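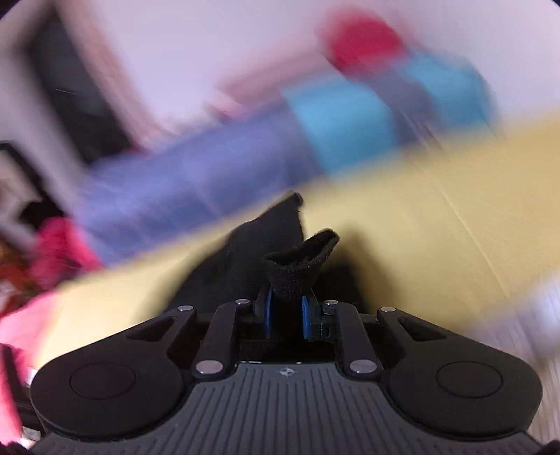 Getdale
Has anyone tried dropping blurred stretches before training? I cut 300 demos from our 1523 and the Lirdale policy got worse at cloth. With the fingers closed on black fabric and the room behind smeared, the grip itself is still readable, so I think I threw away good data.

Henao
Disagree. Blur means the pose tracking drifts. I'd keep the cut.

Getdale
Tracking was fine on 39 of the ones I checked.

Costotum
Checked how? Put them back, run 10 trials each way and post both scores.

Henao
Same seed for both, please.

Getdale
Will do. Running it on Lirdale tonight.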